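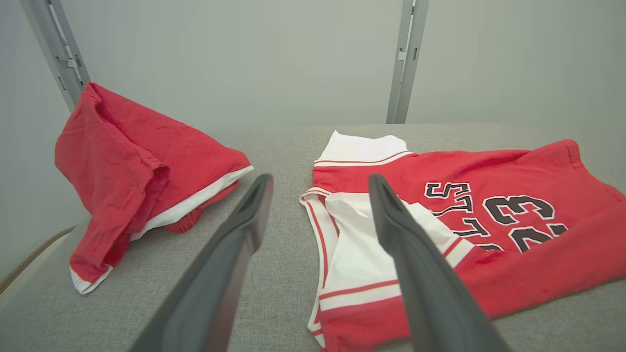

Why does a cloth-handling policy stall in the middle of a task when every piece of the stack reports healthy? In our case the planner was working from a wrist frame older than the joint state it was paired with.

12 replies 34 shares

The setup for anyone new: Clitum is our control process, Piltow is the perception node, and Henao is the planner between them. The task is garments on a table. Pick a point, grasp, lift, lay it out. I maintain the glue code.

3 shares

The symptom was a pause. The fingers would come down toward the fabric, stop short, back off a little, and come down again. No faults in the log. Clitum thought it was following the plan. Henao thought it was making good plans.

2 replies 5 shares

First guess was the segmentation. A red shirt in a heap next to a red jersey is a hard case, and the masks do bleed into each other when two items share a color. I spent two days on that. The masks were fine on the episodes that stalled.

4 replies 7 shares

Second guess was the grasp scorer. It likes tall folds, and a jersey lying mostly flat doesn't give it many. I lowered the height term and reran the saved episodes. The grasp points moved toward the side panel and the collar. The pauses stayed in the same places.

6 shares

What found it was printing both timestamps on one line. Piltow stamped the image when the mask was finished. It should have stamped it when the frame was captured. On a simple view the difference is small. On a view full of wrinkles the mask takes longer and the gap grows.

9 replies 41 shares

Worst gap in the logs was 81 ms. At approach speed that is enough to put the grasp point beside the fold. Henao then sees the error on the next cycle, replans, and backs off. It was correcting a mistake that the stamps had created.

5 replies 18 shares

The fix is small. Piltow now carries the capture stamp through every stage, and Henao looks up the joint state for that stamp from a ring buffer. If the buffer has no match it drops the frame and waits for the next one. It used to take the latest state without saying so.

2 replies 22 shares

I replayed the whole set from June against the new build. 2850 approaches. The old build finished 2609 without a replan. I'll post the new number once I've checked the ones it dropped, which I'm counting separately for now.

8 replies 15 shares

Replay only tells you whether the planner would have asked for another plan. It can't tell you how the cloth would have moved. Live runs have to cover that part.

1 reply 4 shares

Tooling note. Fleretti, our log viewer, had been sorting by arrival time the whole while, so image and joint rows lined up neatly on screen even when they were far apart. It now sorts by capture time and turns the row yellow past a limit you set in the config.

3 replies 11 shares

Someone asked about hardware sync. We have a trigger line wired on one cell and it does help. It wouldn't have caught this one, though. The capture was on time and the label was wrong.

6 replies 9 shares

Still open: the height term in the grasp scorer. I put it back to the old value so I'd only be changing one thing. I do think it undervalues edges on flat garments, so that gets its own branch.

2 shares

Patch went into main on 4/8/23. If you pull it, clear the Piltow cache first. Old entries don't have the capture field and the loader will reject them with an unhelpful message. Fixing the message is next.

7 replies 19 shares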